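Trokon Modeling Agency – Casting and Development Group
Minutes of the October meeting

Chair: Khoa Từ
Minutes: Ngân Sầm
Start: 9:30 a.m.

1. Minutes of the previous meeting

Approved with one correction. Under item 4, "runway fee" should read "fitting fee". The runway fee is covered by a separate schedule and has not changed.

2. Open casting

Ngân Sầm reported 1,178 applications by the closing date, of which 953 were complete. The incomplete ones mostly lacked the plain side-view photograph or gave height in shoes. Applicants who left out one item will be asked for it once, by email, and given seven days to reply. Those who left out more than one item will be told that they may apply again in spring.

The group discussed whether the form should still ask applicants to choose between the men's board and the women's board. Khoa Từ noted that clients now book across both boards for most editorial work and that the two-board split causes double entries in the booking system. Agreed: the form will ask for measurements and for the kind of work wanted (runway, editorial, fit, commercial). The board field will be removed. Existing models keep their current listing until their next annual review.

Action: Ngân Sầm to redraft the form and send it to members before the next meeting.

3. Measurement standard

Measurements taken at the two offices still differ. The hip measurement is the main problem, as one office takes it at the widest point and the other at a fixed distance below the waist. Agreed: widest point, tape level, no shoes, light clothing only. Inseam is to be taken from crotch to floor. All figures are to be entered in inches and centimeters, with the date and the initials of the person measuring.

Cards printed under the old method remain valid until stock runs out. Clients who book fit models are to receive new figures before the booking is confirmed.
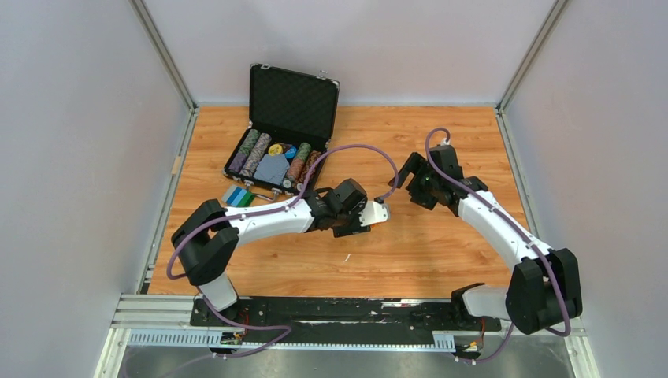
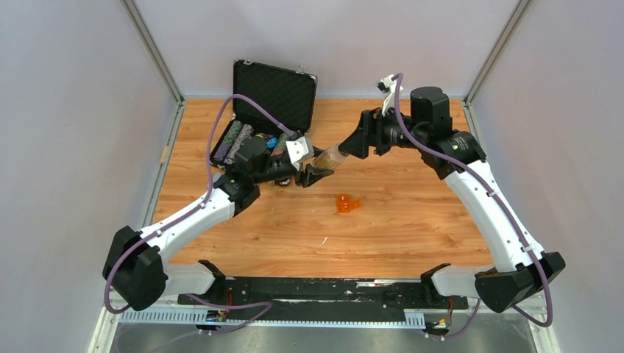 4. Plimen knitwear booking

Plimen has asked for four models for its lookbook and wants an option on two of them for the showroom week. The option period in the draft contract is 21 days. The group considered this too long, as it blocks the same models for the Vương show. Agreed to offer ten days, with first refusal after that.

The usage clause was reviewed. The draft grants web and print use with no end date. The agency's normal term is one year – any extension is charged as a new usage fee. Khoa Từ will return the draft with the standard wording and will not confirm models until it is signed.

5. Vương show, fittings and call times

Fittings are on Saturday from 8:00 a.m. Each model has a slot of 40 minutes, including shoes. Models are to arrive with clean hair, no nail color and skin-tone underwear. Hair and makeup tests will follow in the afternoon for those on the first-look list only.

One member asked whether models walking in both the tailored and the draped sections could be paid for two looks. The contract pays per show and does not mention looks. No change for this season. The point will be raised when the contract is renewed.

6. Test shoots

Over 1,000 unedited files from the summer tests are still waiting for selection. Roter, which handles retouching, cannot start until the selection is made. Agreed: bookers will choose no more than six frames per model. Retouching is limited to dust, stray hairs and color balance. Body shape, scars, freckles and skin texture are not to be altered. This rule is to be added to the Roter order sheet.

Action: Khoa Từ to send Roter the revised order sheet.

7. Any other business

The sample shoes in sizes 11 to 13 are worn and need replacing. A quote is to be obtained for 2 pairs per size.

The request to move invoicing to a weekly run was deferred.

Meeting closed at 11:10 a.m.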